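Away goals and the second leg at Vik

January 25, 2020

I went through the numbers again after the draw for the regional cup, because the same argument comes up every winter. Ullport are at home first, then travel to Vik for the second leg. The local view is that this is the bad end of the draw. I don't think the rule supports that view as strongly as people want it to.

The rule itself is simple. If the total score is level after both legs, the team with more goals scored away from home goes through. If that is level too, the second leg goes to 30 minutes of extra time, and away goals still count double in that period. Only one of the two teams can be the away team in extra time, and it is the team that hosted the first leg. Ullport would get an extra half hour in which a single goal forces Vik to score twice. Vik get the same half hour in front of their own crowd and no such cover.

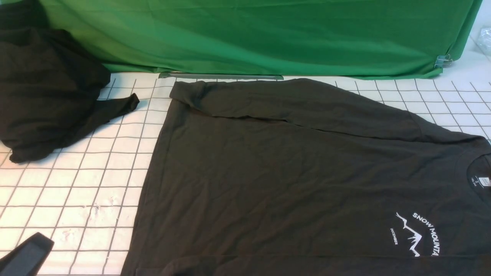 Black long-sleeved shirt, one sleeve folded over.

Take the scores one at a time. A first leg that ends 0–0 is usually reported as a poor result for the home side. In practice any scoring draw at Vik then sends Ullport through. A 1–1 first leg is the one to avoid: Vik can sit on 0–0 and advance, and Ullport have to win or draw 2–2 or higher. The gap between those two first-leg scores is much larger than the gap between winning 1–0 and winning 2–1, at least in how each team has to set up afterward.

Ullport seem to know this. In the last round against Cirkitport they kept seven players behind the ball for most of the home leg and won it 1–0 from a corner. The attendance was given as 1,867 and I would guess most of them were bored. The away leg finished 1–1. Mononwood tried the opposite approach last May, pressed high at home, won 3–2, and went out to a 1–0 defeat on the road.

There is one thing I can't settle from the scores. Teams playing the second leg at home may do better only because stronger teams get seeded into that slot. Our cup has an open draw – no seeds at all – so that explanation should drop out here, but there are too few ties on record to say much.

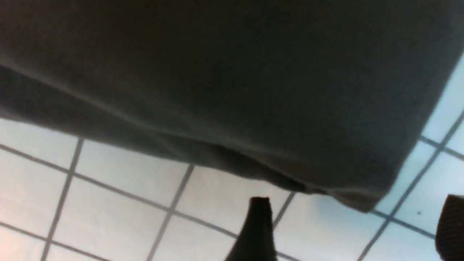
Kjell Tangen wrote in to say that I am giving the extra time clause too much weight. Most ties never get that far, he points out, and by then the away side has traveled, played 90 minutes and used its substitutes. He would take the home crowd every time, and he would drop the away goals rule altogether and go straight to penalties after extra time.

The point about substitutes is fair and I had left it out. On penalties I disagree, but that needs a separate post. The first leg kicks off at 7, and the south gate at Ullport is still closed, so use the one by the parking lot.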